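A Small Corner for Papers

Last September I moved my desk from the bedroom to the small room beside the kitchen, and since then I am trying to keep only useful things on it. I did quite well with the cables and the pens. The papers were another story. I had one pile for the bank, one pile for the apartment and one pile which had no name, and all three were slowly becoming one.

My friend Wanpen Wannasri works in an office with very many documents, and she told me that a pile is the worst way to keep a paper that you need more than one time. The paper you want is always near the bottom. She said I should make everything stand up. I was thinking of buying a cabinet with drawers, but the room is narrow and the door opens to the inside, so a cabinet would be in the way every day.

In the end I bought a magazine file holder in mint green, from a shop called Redonska. It comes as flat pieces and you push them together with clips. The instruction has no words, only drawings, and I had to take one side off again after I put it in the wrong direction. It took me 16 minutes, with the mistake included. I was a little afraid that the plastic would crack at the clips, but it was fine. 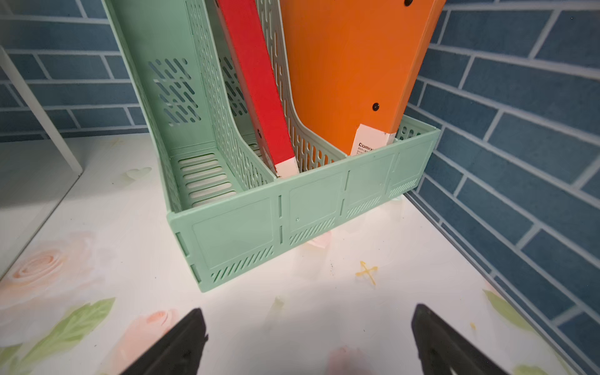

The new holder in its corner, with the red folder and the orange binder.

The red folder is for the apartment: the contract, the letters from the building and the papers for the water heater. The orange one is for the bank and the taxes. I chose strong colors on purpose, so that I can find the right one before I am fully awake. The red one has a white label strip near the bottom, and I still have to decide what I want to write on it. "Home" is too general, I think – almost everything is home.

The left compartment is for papers which arrived this week. When they are finished, they go into a folder or into the recycling. I like that the sides have many holes, because the holder looks lighter in the corner than a closed box would look. The green is also nice with the blue brick walls. Chaiwat Thepsuriya, who helped me with the walls, says that green and blue should not be together, but he does not have to work in this room.

One thing I would change is the front. It is low, and I think small receipts could slide out there if I put them in loose. For now I keep them in an envelope inside the orange binder. It would be better to have a second holder only for small things, and there is still a place on the shelf over the printer. I will first sort the old bank letters, which are waiting in a shoe box under the bed.

87 shares | 2 comments

Contact | Copyright Clellotov | Back to top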